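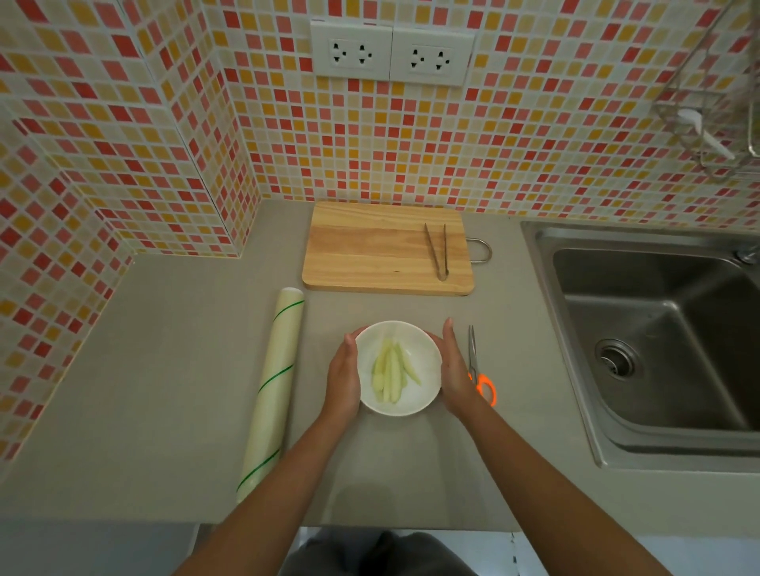
Getting there

Wusora is a small weekend of music in a hay field, and this was my second year. The first time I drove in on Saturday morning and missed half of it, so this year I took a day off work and left on Wednesday night to help with the build. Crew get in free if they put in two shifts. Mine were fencing and the water point.

The drive took longer than it should have. The lane down to the site is single track and a truck carrying the generator had stopped to let a tractor by, so we all sat there with our engines off. I had the tent up by 10 p.m. and went to bed without seeing much of anything.

Fencing is dull work but you get to know the field. There are 33 panels between the main gate and the creek, and every one of them needs two feet and a clamp. Whoever packed the clamps last year had put them in with the bunting. We were done before lunch, and I spent the afternoon carrying straw bales to the Nyitrai tent, the smaller of the two stages and the one I like better.

It holds 150 people if they stand close. The first night it had maybe half that, and the sound was a bit boomy until someone hung blankets along the back wall.
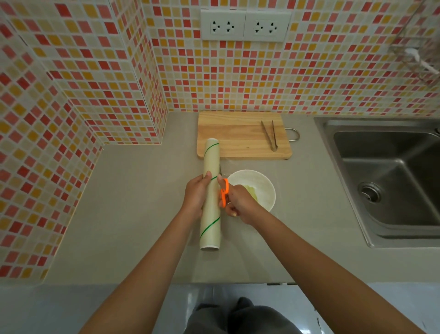
After that it was fine, and you could hear the fiddle properly. The band that played last were a four-piece with an accordion and no singer. They did one long tune that kept speeding up, then stopped dead, and half the crowd went on stamping for a few seconds after.

The main stage I'm less sure about. They moved it to the low end of the field this year, so the hill makes a natural seating bank, and the view is better. But the wind comes up from the creek and takes the sound with it. From the top, near the food stalls, the vocals came and went all Saturday evening. I ended up walking down to the front for the Hondineo set and staying there. They play brass over a drum machine and I wasn't expecting to like it. I bought the record, and a T-shirt in the wrong size.

There were more than 300 tickets sold, which is a lot for that field. The lines for the toilets were longer than last year, and the water point ran slow both mornings. I can vouch for that one because I was standing next to it. Otherwise it didn't feel crowded. Parking was $40 for the weekend, which I thought was steep -- crew paid it too. 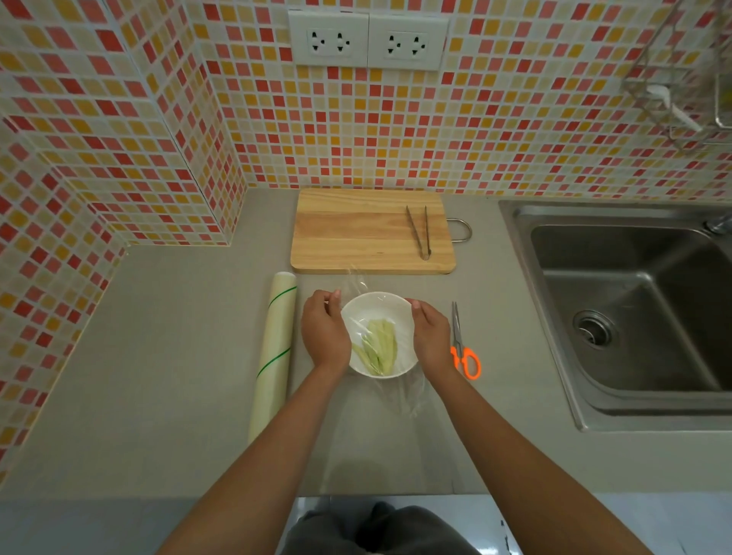

Sunday and the pack-down

Sunday is quiet. The Mavero choir sang at eleven with no amplification, people sat around on the bales, and the last band finished at four so families could get home in daylight. I stayed to take down the fence. The clamps went in their own crate this time, with a label on it.

I'll sign up for the build again next year, though I'm going to ask for the evening gate shift instead of water. You get a chair.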